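September, morning, second coffee

Picking up from where I left the hearing transcripts. Yesterday I got through the opening statements and stopped at the point where the deputy minister says the Geltatby accord was "never designed to cover enrichment research." I wrote that in the margin with three question marks, because I could have sworn the accord covers exactly that. So this morning I pulled the accord text and went through it properly, and yes, Annex 2 has a whole section on research. Not long, but it's in there! So either he hasn't read the annex or he's hoping the members haven't. I'm leaning toward the second, but I'm going to keep that out of the draft.

Where the workbook stands: 903 claims pulled from the hearings so far, counting the Traltivum session. Of those, 152 are what I'd call checkable, meaning there's a document, a vote or a date somewhere that settles it. The rest is prediction and mood. Lots of mood. "Our partners are watching closely" shows up so often I gave it its own code (W for watching).

Things I changed in the coding sheet today:

Split "threat" into "threat, stated by the other side" and "threat, attributed to the other side." These were lumped together and it was making a mess. When a witness says the Ban government "has vowed" to do something, I want to know if there's a speech behind it. For four of them this morning I couldn't find one. Will try the regional press archive before I mark them unsupported.

Added a column for who asked the question. The friendly members ask questions that are really just invitations, and the answers come out much looser. I want to see if that holds up once it's all entered or if it's just me being grumpy.

Dropped the "tone" column. We never agreed on it and I don't miss it.

Then there's the arms race line, which I keep circling. It's in every single hearing. The wording drifts a little – "could set off," "would set off," "has already set off" – and as far as I can tell nothing happened between the hearings to justify moving from could to has already. Same witness in two of the cases. I'd like a short section that just lays the versions side by side with the hearing number next to each and lets people read them. No commentary, or maybe one line.
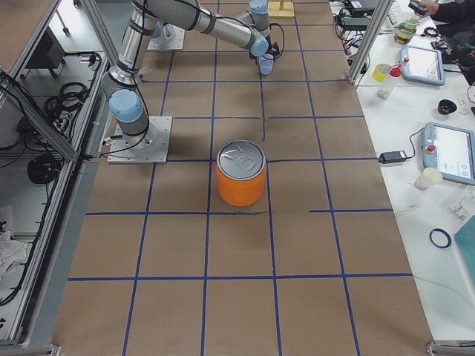 Jonas Bühler thinks the side-by-side is unfair to the witnesses, since people talking for three hours will naturally vary their verbs, and he'd want to see the written testimony next to the spoken version before we hang anything on it. Fair point, and annoying, because it means another round of requests to the clerk. I went and checked what we have: written testimony for the Traltivum session and the one after, nothing before that. In the Traltivum one the written version says "could" and the spoken version says "would." So he's partly right and the thing is also more interesting than it was an hour ago.

After lunch

Spent way too long on the sanctions number. The minister said 800 firms have been cut off from trade under the Turero sanctions. The published list has 64 names on it. I assumed I had an old copy, so I downloaded it again, and no, same 64. Best guess is he's counting subsidiaries, or maybe adding in firms that were only sent warning letters. Either would be worth saying out loud in a hearing, you'd think! Not one member asked. I've flagged it red and written to the ministry's press office asking what the larger figure includes. Not holding my breath, but I'd much prefer to print their answer than my guess.

Murray Beaulieu wants this one to lead the report. I'm not sure. It's a great gap, but if the answer comes back "subsidiaries, see footnote," we've put our weakest item on page one. The annex business is duller and much more solid – it's there in black and white, signed by the same ministry. I'd lead with that and put the firms second. We can fight about it when the reply comes in, or doesn't.

Loose ends

Page numbers in the third transcript are off by one after the recess. Fix before anyone cites from it.

Find out if the closed session will ever get a summary. The last one did, eventually.

The "has vowed" claims: still four to trace.

Ask the clerk for the older written testimony. Be nice about it, she's already sent us a lot.

Rename the workbook tabs. "Sheet 7 copy new" is my fault.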